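Godoy pine worktable, six months in
Reviewed by Trinidad Cabral
August 27, 2019

I did not set out to have opinions about a table. I wanted a flat thing at elbow height, and the previous flat thing, a Kernus with a white wipe-clean top, had begun to peel at the corners like an old plaster. So in February I ordered the Godoy in pine, paid 114 pounds for the privilege, and cleared a space against the wall.

It came in two boxes on two different days, legs first. I spent an evening with a very complete set of legs.

Assembly is fine. The instructions have no words in them, only a small bald man who is pleased at every stage, and I followed him with a Ralleck screwdriver and got there in an hour. The bolts go in from beneath, so do it upside down on a blanket and find someone with a decent back to help you turn it over. The top is heavier than it looks. One of the holes in mine had been drilled a hair off and needed persuading. The bald man had no advice on this.

Now the top, which is what you're paying for. It's made of long narrow strips glued side by side, and if you want every strip to match its neighbour you should buy something else. Some are golden, some nearly yellow, and there are knots wherever the tree felt like having them. I was annoyed by the knots for a week and then became fond of them, apart from one that looks like a thumbprint and that I have tried to wipe off more than once.

The finish is smooth and pleasant to lean on, but it's thin. Pine is soft and this pine is no exception: put down anything with a hard edge and a bit of weight and you'll leave a dent. I have 3 of these now, all mine, all avoidable. A mug left overnight gave me a ring that came out with fine sandpaper and a dab of Pladov oil — the oil is sold separately, naturally, and smells of warm crayons. I'd give the whole top a coat before you use it. I did mine in April, after the mug.

It doesn't wobble. I'd like to be ruder about a table that arrived in instalments, but I've leaned on it, sat on it and once stood on it to change a bulb, and it stayed where it was. A clamp-on lamp will grip the edge if you put a scrap of card under the jaw.

Strips, knots and the general colour:

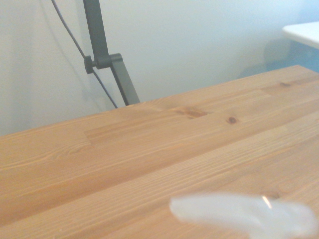
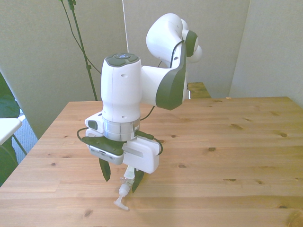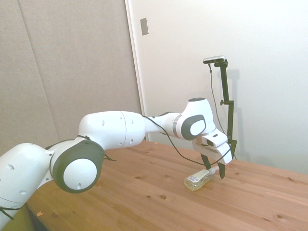
Godoy's delivery people get a lower mark than the table does. I rang twice about the missing box and was told both times that it had been delivered, by a man who sounded as if he was looking at it. It turned up the next morning with a footprint on the side and nothing broken.

There is also a longer version, which I haven't tried, and a matching bench, which I have sat on in the shop and wouldn't again. Four stars for the table. Buy the oil at the same time and save yourself the second lot of postage.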